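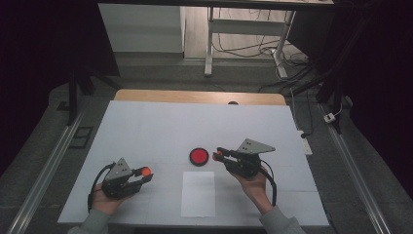

Bench 2, red disc and paper sheet, start position.

February 4, 2020
Gudrun Moen

Placement task, disc onto sheet. Table covered with the pale paper again. Disc goes slightly above center, sheet directly below it, long side front to back, nearer the front edge. Sheet is only slightly brighter than the cover, so its outline is hard to pick up under the overhead lights. Try a gray sheet next, or draw a border in pencil.

Cover paper: the creases are from folding. Rolled stock from Engström would avoid them but the roll is 1,000 mm wide and would need trimming at both sides. Left as is for now. Do not use the creases as position marks, they shift every time the cover is changed. Measure from the wooden strip at the far edge.

Disc: dark rim, red face up. Face-down starts not tried yet. It slides easily on the cover if touched from the side. Approach from left and right together, close on the rim, lift, then bring it toward the front. Lower flat. If one side touches first the sheet moves with it and the start position has to be reset.

Sheet is 165 mm on the short side. Taping the corners was suggested at Grelemholm in June. I would hold off, the tape leaves a raised edge and the disc catches on it.

Entered under Cletgate item 404. The old Mollon sheet has the disc and paper positions swapped, ignore it.

To do:
- gray sheet, cut to same size
- face-down start
- up to 2 mm offset allowed at the sheet edge, check with the others before writing it into the procedure
- clear the small round thing off the far edge of the table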